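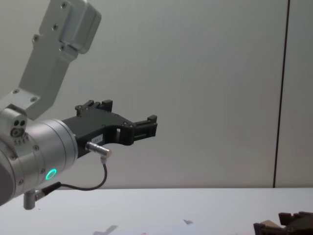
We passed 3,134 recorded runs on Thursday, so I'm writing down where the stamping task stands before I forget the details.

The task is simple to say. One arm takes a small block, dips it in red and presses it on paper. Lavanya Pai picked it for Flalten, our two-arm setup, as it leaves a mark you can check afterward. Folding cloth gave us endless arguments over what counted as done.

Each run is driven by hand from start to finish. Libor Bednárik does most of the mornings and I do the afternoons. We tag every run as good, partial or bad, and we keep the bad ones. In the first month we threw them out, and the model then had no idea what to do when the block slipped in the fingers.

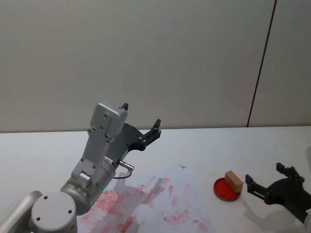
Small changes in the starting position matter more than I expected. If the dish always sits in the same spot, the policy learns the spot. We now move it every 5 runs – a little to either side, never out of reach.

Things still open:

1. Re-tag the 494 runs from January, which used the old labels.

2. Agree on what a partial is. Victor Makokha and I scored the same batch and disagreed far too often. 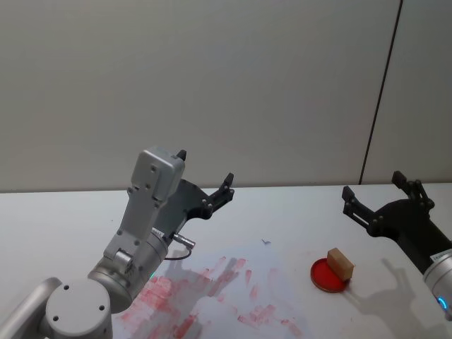 3. Record more runs where the first grasp misses and the driver has to try again.

I'll train on the full set once the tags are fixed.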